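Manura M2 Gripper for Hanging Arms
By Manura, sold and supported by Wellum
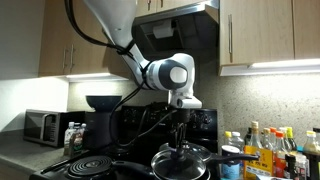
We compared the M2 with two other grippers for household work, the Holloway parallel gripper and the Volier soft hand. All three were mounted on the same arm and did the same tasks with lids, pan handles and bottles. The full list of tasks is sent on request.

The Holloway closes faster, and for boxes we still recommend it. On round knobs it needed a more exact approach. The Volier is gentle with bottles but it turned a little under a heavy lid. The M2 was slower than both, and it held the knob straight in 200 lifts without a new calibration.

Technical data
Fingers: 2, exchangeable
Opening: 100 mm
Price of finger set: $600
Cable: external, fixed with ties along the arm

Please leave enough free cable at the elbow. If it is too short, the wrist cannot reach its full rotation and the controller will report an overload.

The M2 works with the Wellum controller from the April firmware. Older controllers can open and close the gripper, but they do not read the force value.

For a test unit, write to Yolanda Brannigan at Wellum and tell her which wrist flange you have. The adapter plate is ordered separately.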